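Chrome rod pitting on bench lamp stand, replate or replace?

tbrennan_70
The upright on my drafting lamp has fine pitting near the base. Shaft is plain steel under the chrome, 740 mm long. The clamp collar no longer slides past the bad section without catching. Options as I see them: strip and replate, or buy new bar and cut it down. Local shop in Ondville quoted 188 for replating. Has anyone compared the two?
Teresa Brennan

naltix
Replace. Replating only works if the pits are ground out first, and then you are under nominal diameter unless they build it back up with hard chrome. Decorative chrome will follow the pits exactly. Ask the shop which one the 188 covers.

Zelia
Disagree in part. If the collar is catching, the problem may be raised edges around the pits, and those come off with fine bronze wool and light oil. Try that before spending anything. Don't use steel wool, it leaves particles that rust.

ORiain
Bronze wool will not fix lifted plating. Once the chrome has let go at the edge, moisture gets under it and the patch grows. I replaced mine with ground bar. Checks I did on the new piece before fitting:

1. Roll it on a surface plate and look for light under the middle. Reject if you can get a feeler under it.

2. Stand it on end on the bench and put a square against it. This checks the end cut as much as the bar.

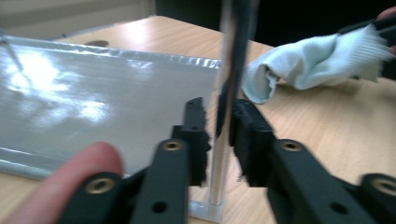

3. Run the collar the full length by hand, clamp open. Any tight spot gets marked and measured.

4. Deburr both ends and break the edge before the collar goes on for good.

naltix
Step 2 tells you very little unless the bench is flat. A wooden top moves with the seasons. Mine was fine in winter and out by August.

ORiain
It's a lamp. Square to the bench it lives on is the only squareness that matters.

naltix
Then say that in the step.

tbrennan_70
Shop confirmed the 188 is decorative only, no grinding. Will try the bronze wool first and order bar if the collar still drags. What grade did you use, ORiain?

ORiain
Whatever the supplier had as hard chromed shaft, h6 tolerance. Check your collar bore before you order.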